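Home | Exhibits | Gallery | Visit | Contact

Chess Corner at the Lapointe Open House

What a turnout! We opened the doors at Lapointe in May for the games show and people kept coming until we had to start stacking coats on the piano. I've been promising everyone a gallery page ever since, and I finally sat down to write it. If you were there, you already know that the chess corner was where the crowd got stuck.

Kendra Friesen set up the chess corner with Tin-yau Leung, and the two of them had very firm ideas about it. Kendra wanted flowers. Tin-yau wanted a proper board with good contrast, black and white, no brown and cream, so that you could follow a game from the second row. They both got their way, and I love how it came together.

The wallpaper first, as I got more questions about it than about anything else in the building. The pattern is called Amemgate and Kendra found it at Vedlow, on the clearance shelf at the back – 2 rolls, the last ones they had. It's a big, cheerful print on pale blue-white, with pink and red blooms the size of a saucer and orange and yellow lilies tucked in between. Look for the little violet sprigs too, and the leaves with their dotted outlines (my favorite bit). She papered the panels at home and matched the seams by eye.

Then the table. A white marble pattern under a black and white board is such a crisp look, and with all those peonies behind it the pieces really stand out. The set is Tin-yau's own, bought after a club trip to Sistov, and he looks after it very well.

Our guest book has 247 signatures in it, and plenty of them mention the flowers. One girl wrote that she wants her bedroom done the same way!
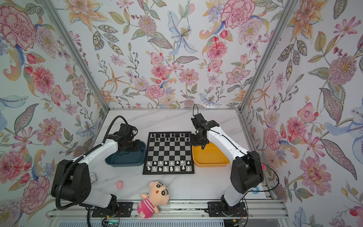 Kendra still has a short length of the paper left over, enough to line a drawer or cover a couple of notebooks. Send a note through the contact page if you'd like it and I'll pass it along to her.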